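Robel Zeleke on scoring Gavurley, sleeping badly and the bus that got away

I had been trying to get Robel Zeleke on the phone for weeks. He kept apologizing by text, always very politely and always at strange hours, and then one morning he just called me while I was making eggs. "Is now okay?" he said. I turned the stove off.

If you don't know the name yet, you may know the noise. Robel wrote the music for Plelta, the small, sad movie about a ferry pilot that did the festival rounds last year, and he's now finishing the score for Gavurley, which is a much bigger animal. It's a family drama set in a quarry town, it runs a little over two hours, and the director wants music under most of it.

"On Plelta I had eleven minutes of music, total," he told me. "I could hum you the whole score in the car. On this one I have a spreadsheet. I've never had a spreadsheet before!"

The spreadsheet, he says, has 1,045 rows, one for every spot where the music starts, stops or changes its mind. He reads it in bed, so he doesn't sleep all that well.

I asked how he got the job, expecting a story about agents. He laughed at me. The director had heard a demo he made years ago for a movie called Xaba that ran out of money before anybody shot a foot of it. He'd written 3 themes for it and put them online for free, mostly to get them off his hard drive.

"She called and said, I want the second one, the one with the bad piano," he said. "And I had to tell her it wasn't supposed to be a bad piano. That was my piano."

The bad piano is in the movie, by the way. He had it moved to the recording studio in Jolberg, where the rest of the score is being done with a string group and one very patient tuba player. I've heard two cues and the tuba is lovely, sort of like somebody humming in the next room.
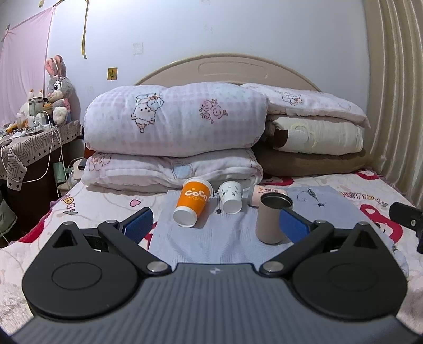
Reading time: 3 minutes

We got onto the subject of temp music, which every composer I've ever talked to has feelings about. (It's the borrowed music an editor drops in before the real score exists, and everyone falls in love with it.) Robel's feelings are pretty mild.

"I ask them to send me the scene dry, with nothing on it," he said. "Then I watch it until I'm bored. When I'm bored I start hearing things."

Does the director ever hate what he hears?

"Oh, sure. There's a bus scene. The daughter misses the bus, she stands there, the bus goes. I wrote that five times. The fifth time was just one note on the viola, and she wrote back, 'Could it be less?'" He was laughing so hard he had to put the phone down for a second. "So now there's no music on the bus. I think it's my best work."

The last recording session is coming up, and after that he hands everything over to the mixers and goes to visit his mother, who has already told him she liked the ferry one. Gavurley opens in July. I asked if he'd go see it with a regular crowd, popcorn and all.

"I'll go for the bus," he said.

Then he asked what I'd been cooking when he called, and we talked about eggs for a while.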